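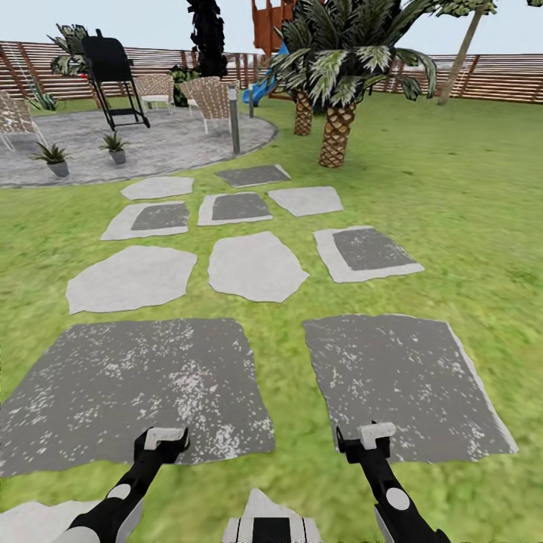

# Joker low-stop fault: questions and answers

These answers cover the fault logged as issue 2112, in which an arm on the Joker two-arm model keeps moving down after it should have stopped. They apply to anyone running Joker in the Stineck simulator with the Flunwood backyard scene. Other scenes are covered near the end.

## What goes wrong?

The controller asks an arm to stop a set height above the surface. On a normal run the arm slows and holds. On a faulty run it continues down and pushes the gripper tips into the surface until the force limit trips. The log then shows `STOP_LATE` followed by `FORCE_LIMIT`.

In our test set of 25 runs, 18 ended this way. All of the faulty runs were over stone. Runs over grass stopped at the correct height.

## What causes it?

The height estimate comes from the wrist view. It works by matching small patches of texture from one image to the next. If a surface has a lot of fine detail that looks the same everywhere, the matcher can lock on to the wrong patch and report that the arm is higher than it is. The stop height is then never reached as far as the controller knows.
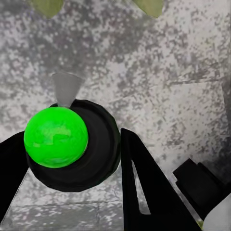
The matcher was tuned on plain floors, where a carried object is usually the busiest thing in view. Outdoor stone is a harder case. With the green ball between the fingers and gray speckle filling the background, the ball is the easy part to track and the stone is the part that gets mismatched. The old code averaged the two, so a good track on the ball could hide a bad one on the ground.

## Is it a problem with the gripper?

No. Finger position and force readings were correct in every log we checked. Replacing the gripper model with the one from the Kasten package gave the same fault.

## Which versions are affected?

Every Joker controller release before the May update. If you aren't sure which one you have, look at the first line of the run log. Affected versions do not print a `height_source` entry.

## How do I stop an arm once this starts?

Press the stop key in the Stineck window. Do not use pause. Pause freezes the scene but keeps the last command in the queue, and the arm carries on down when you resume.

If the force limit has already tripped:

1. Clear the command queue.
2. Raise the arm by hand from the joint panel.
3. Reset the height estimate.
4. Save the log before you start another run.

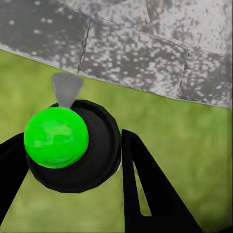
Skipping step 3 is the most common mistake. The bad height stays in memory after a restart of the controller, and the next run will stop late even over grass. A full scene reload clears it too, but takes longer.

## What does the update change?

Height over the ground is now tracked separately from anything between the fingers. The controller also compares the wrist estimate with the height worked out from the joint angles. If the two disagree for more than 700 milliseconds, the arm stops and the log shows `HEIGHT_DISAGREE`.

You may see that message on a run that looks fine. Please report it anyway, with the log attached.

## Can I check my own setup?

Yes. Place an open gripper over a stone slab with nothing held, keep the arm still, and watch the height readout. It should stay steady. If it drifts upward while the joints are not moving, you have the fault.
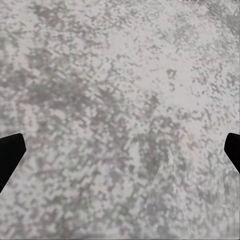
*Wrist view over speckled stone, gripper open.*

## Can I use an affected version on a real arm?

Please don't. The simulated force limit is not a safety device and has never been tested as one. Anyone who has already copied the controller to hardware should take it off until the update is installed and the hardware has its own separate stop.

## Does it happen in other scenes?

We have one report from a gravel path and none from indoor scenes. We haven't been able to reproduce the gravel report yet.

## Who do I contact?

Till Böttcher handles reports on issue 2112. Include the run log, the controller version and the name of the scene. Screen recordings are useful but cannot replace the log.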